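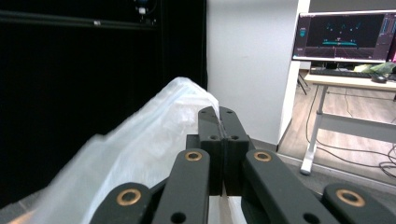
Fingers shut, brass bushings catching the light.

June, 9.40 pm

Feet up at last, and my calves are killing me! Did the long loop out past Ornent this arvo with Johannes, who reckoned it was 6 km and mostly flat. It was neither of those things. There's a climb after the second gate that goes on forever (184 metres up, according to his watch) and I was puffing like an old kettle by the top – but oh, the colour of the paddocks from up there.

Stopped at the bakery on the way home and they'd run out of pies, so I had a finger bun and a flat white and felt about nine years old. Mum rang while I was eating it. She's repainting the hall again, a grey called Saber this time, and wants me over to help shift the bookcase. Said yes before I'd thought about my legs.

Need to find my other walking sock, pay the rego and ring Johannes Buthelezi back about the Firkance track. He swears that one's flat too.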